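4.2 Recording the cup task

Complete section 4.1 before starting. Both Bukard grippers must be connected and the finger pads seated.

1. Lay the white sheet over the tabletop.
2. Place the two-well cup holder on the sheet. Load the cups into one well and leave the other free.
3. Start the recorder on the Kirnik host.
4. Take one cup with the first gripper. Close only until the pads hold the wall - paper cups crush easily.
5. Keep the second gripper near the work while the first holds the cup.
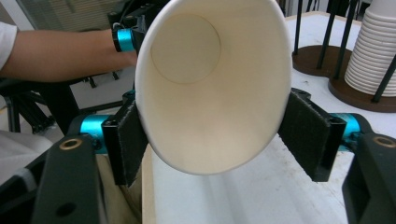
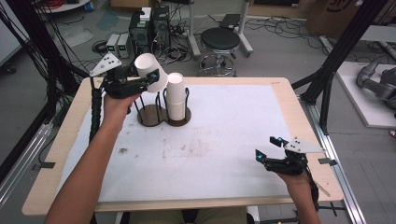
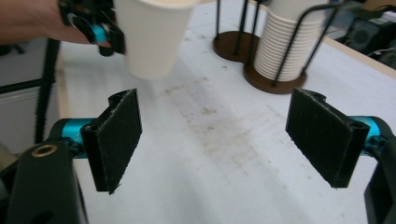
Paper cup held between gripper fingers.

What happens if a cup drops during a recording?

Stop the recorder, mark the take as failed and begin again from step 2. Do not delete the file; the Plalix script skips failed takes.

CAUTION: Route the gripper cables clear of the holder before moving either arm.

NOTE: Check the pads every 70 takes. Replace a pad when it starts to lift from the finger. Spare pads are listed under part 708.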